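Print this page | E-mail this page
3 comments

Two-arm bench cell, pre-run checklist w/ comments
Prilia assembly training room, rev 9

Do this before every session, not after lunch, not "when theres time". Initial each line. Any NO = no power to either arm until fixed. Stop switch gets tested first, both arms, every time.

1. Gripper fingers
Open all the way, power off, look at both inner faces and the tips. OK / NO
Comment: scuffs and small nicks are fine, write them down. A crack is not fine. Loose screw, not fine. Don't file a rough tip smooth, swap the pair.

2. Table surface
Wipe down, then look again from the side. OK / NO
Comment: crumbs, shavings, hair, all of it goes. Old scratches stay, don't scrub at them.
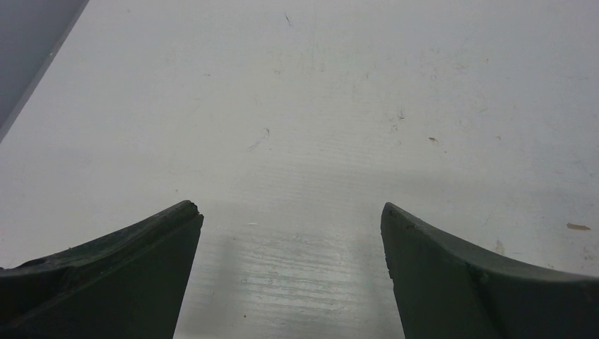
Dry cloth only. Fang spray leaves a film, keep it off the table and off the fingers. If you find the same kind of bits two sessions running put it in the log, could be something wearing.

3. Bases and rail
Both bases tight on the rail, no rocking by hand. Knobs finger tight plus a bit. OK / NO
Comment: got marked OK twice in November without anybody touching it. Put a hand on it please.

4. Cables
Follow each camera cable from the wrist all the way down to the base. Slack at every joint, nothing pinched, nothing lying where the other arm reaches. OK / NO
Comment: cable ties snug, not biting. Loops that go below the table edge need to be checked from below too.

5. Tools and trays
Only what the task sheet lists. One tool per tray, lying flat, no part over the wall. OK / NO

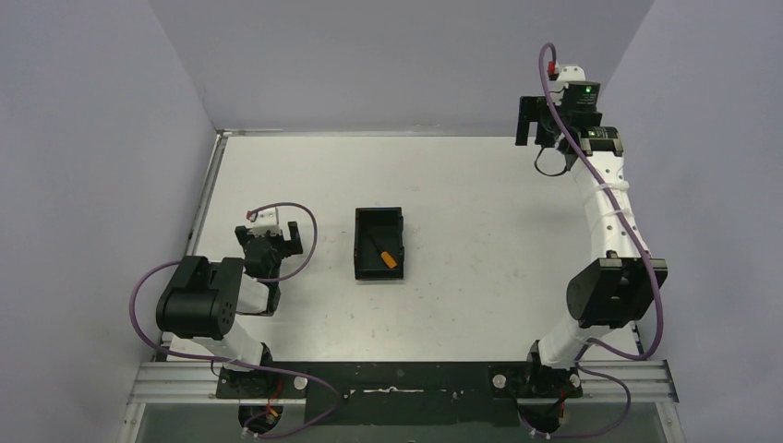 Spare bits, phones, coffee, Rallness cases: shelf. Hands out past the rail before anyone calls start. Reaching in to fix a tray means stop, wait for both arms to settle, then reach.

6. Reach and speed
Slow pass first, one arm at a time, then both. Keep 44 mm between grippers on the slow pass. OK / NO
Comment: the walls are not a bumper. If an arm touches one, stop and redo item 3.

7. Paperwork
Form 695 filled in, on the clipboard, readible. Etex task sheet behind it. OK / NO
Comment: initials, not a check mark. Open NOs carry over to the next shift, dont start a clean sheet to get rid of them.

Shares: 5 | Print | E-mail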